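Two Fingers, Two Vendors, One Arm
What a small packaging supplier learned by testing grippers in simulation before buying

Valtteri Harju had two grippers on his short list and money for one. The job was simple enough to describe. An arm would take small cartons off a tray and set them in a shipping box, all day, with changeovers every time a new order came in. The cartons are light, some of them are glossy, and none of them can be dented.

Harju runs automation at Drukier, a packaging supplier that put in its first arm two years ago. That one has a suction head and does fine with flat lids. It does less well with cartons that have a window cut in the front, and those are now a large share of the orders. So in July he started comparing parallel-finger grippers, one from Zutitz and one from Ekström.

The usual way to do this is to borrow both and bolt them on in turn. Drukier has done that before, and each swap cost most of a shift. This time the first round was run in a simulator, with a model of the arm and both grippers placed in a furnished room that came with the software. The room has windows and wood trim and looks nothing like a packing floor. Harju left it as it was. He wanted to know about reach, finger clearance and what a camera near the wrist would be able to see, and he could get those answers with any walls he liked.

Reach was settled in a morning. Both grippers got to every spot on the tray. The Ekström is longer, and with it the arm had to fold back farther to clear the lip of the shipping box. That added a little time to each pick. The Zutitz body is shorter and wider, and it came close to the side of the box on the last row.

Camera placement took longer. Harju tried the camera low behind the gripper body, then higher and off to one side. From the low spot, the body fills a good part of the lower view when the arm points up, and the fingers stand in front of whatever is beyond them. He also found that light matters more than he had planned for. With a dim room and bright windows, one finger can show up pale on its inner face while the block under it stays dark. Software that looks for the edge of a finger has to cope with both.

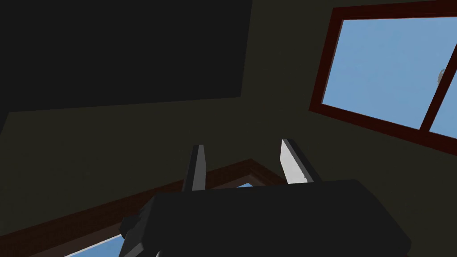
What the simulator got wrong

Friction was the weak point. In simulation, the Zutitz held glossy cartons at a low force setting without any slip. On the real arm, using a loaner unit, the same setting dropped 6 cartons out of 66. Raising the force fixed the drops and left a faint crease on the thinnest board. Harju ended up with a setting in between and a slower lift.

The Ekström loaner slipped less on the same cartons. Its pads are softer, and they pick up paper dust, so they need wiping at every break. Neither of those things showed up in the model, which treats every pad as clean and new.

The controller was the other surprise. Drukier uses one from Tostum, and the Zutitz connected to it with a standard cable and a short setup file. The Ekström needed an adapter and most of an afternoon. Once connected, it reported finger position more often, and the operators liked being able to see a missed pick on the screen right away.

Harju chose the Ekström. The slower fold-back costs him a little on every cycle, but the line was never limited by the arm. It waits on the tape machine. He kept the simulated room and has started using it to check tray layouts before anyone cuts material for a new fixture.

His advice to other small shops is to measure friction on real product first and put those numbers into the model. He did it the other way around and had to run the grip tests a second time. The camera now sits high and to the side, with a lamp next to it.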